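The Slow Lessons: How a Robot Learns to Pick Up a Soft Package
By our staff writer
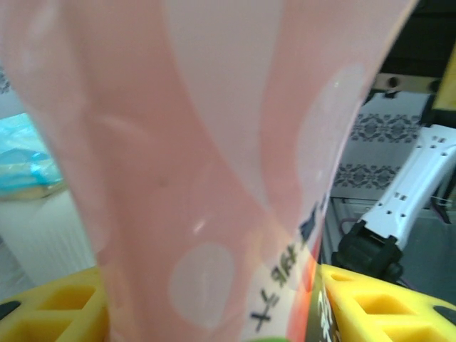
Nineteen seconds is a long time

In the practice hall of Lornell, the most difficult object is not heavy and it does not cost much. It is a soft package of shiny plastic. A box has corners, and a bottle has a shape which stays the same from one hour to the next. A package bends where you press it, and it shines in a different place each time it turns.

I came to Lornell on a morning in October to see how people teach a robot by moving it themselves. I had read many articles about this method, and most of them show only the moment when the robot works alone. I wanted to see the lessons that come before. The team agreed, with the condition that I also try it with my own hands.

The pink package with white spots became my teacher for the day. The two yellow fingers of the gripper hold it from both sides, near its lower part. The fingers are full of small square openings, like a piece of a garden fence. When the package is between them, its pink plastic fills almost everything the wrist camera can see. For the person who teaches, this is already a lesson: after you take the object, you lose a great part of your view.

My first grasp took nineteen seconds. An experienced operator does it in less time than I need to write this sentence.

Two ways to hold the hand

At Lornell there are two ways of teaching, and the people who work there have strong feelings about them.

The first is called teaching by hand. You stand beside the arm, you take it near the wrist, and you lead it through the movement as you would lead a child's hand with a pencil. The motors become soft and let you do it. You feel the weight of the arm, and you feel when the fingers meet something. The difficulty is that your own body is always in the way. Your shoulder goes where the robot's elbow wants to go, and after an hour your back reminds you of every package.

The second way is remote control. You sit at a desk with a smaller arm in front of you, and the large one copies what the small one does. The software which connects them is called Julari, and the operators speak of it as one speaks of an old car, with affection and some complaints. With Julari your body is free, but your fingers know less. The small arm gives back only a little resistance, so you must judge with your eyes how hard you press.

I began with the small arm. I closed the fingers much too early, and they met each other in the air above the plastic. On the second attempt I closed them too late and pushed the package away. On the third I had it, and I was so proud that I forgot to lift.

"You must also teach the lifting," said the operator beside me. "It will copy you exactly. If you wait, it will wait."

What is recorded

During each lesson the system keeps the positions of the joints, the opening of the gripper and the pictures from the cameras. One complete lesson, from the first movement to the release, is called an episode. For a new object the team wants 200 good episodes before they train anything. For soft packages they often want more.

The word "good" creates much discussion. In the beginning, the operators told me, they kept only the perfect episodes, where the hand goes directly to the object and takes it. The robot that learned from these was elegant until the first small mistake. Then it had no idea what to do, as it had never seen a mistake being repaired. Now they keep also the lessons where the operator misses a little, comes back and corrects. My own clumsy attempts were saved under this rule, except two which were too clumsy for any purpose.

A good teacher also changes things between the lessons. The package is turned, moved to the side, or laid on its other face. On the pink one there is black printing that runs down toward the orange and red part of the label, and an operator can use it to see how far the object has turned in the grip. I found this helpful too, although I could not read the characters.

The hands behind it

I had expected that the best operators would be people who play many video games. At Lornell they told me this is only partly true. Players are quick with the controls, but some of them move in short and nervous steps, and the robot learns the nervousness as well. One of the calmest operators worked before in a bakery in Dernby. She decides where she wants to go, and then she goes there in one line.

Operators work for 45 minutes and then stop. A tired person begins to make small shortcuts, and these are difficult to find later in the recordings. Between the sessions they drink tea, stretch their wrists, and talk about everything except robots.

There is a paper on the wall with house rules. I copied the ones I liked:

Open the fingers wider than you think.
Do not hurry at the end.
If you sneeze, delete the episode.

The afternoon test

After lunch I could see a model that had learned from earlier lessons with soft packages. It was trained on a computer in the next room which everybody calls Trujillo, after the street where the company had its first office. The operator put down the small arm and took her hands away from the desk.

The large arm waited a moment, then moved. It came down at an angle, a little to the left, stopped, corrected itself, and closed. The package came up. At the release it made a short pause before it opened the fingers. The operator laughed, because she recognized the pause as her own.

They repeated the test ten times that afternoon, and the robot failed in three of them. Twice it took only a fold of the plastic and lost it, and once it closed on nothing. The team wrote down each failure, and for the next morning they planned lessons that begin from exactly these positions.

Before I left I asked to try once more by hand, standing beside the arm. I took the wrist, led it down slowly, and opened the fingers wider than I thought I should. My grasp was still not fast. The operator looked at the recording, pressed a key, and told me that this one they would keep.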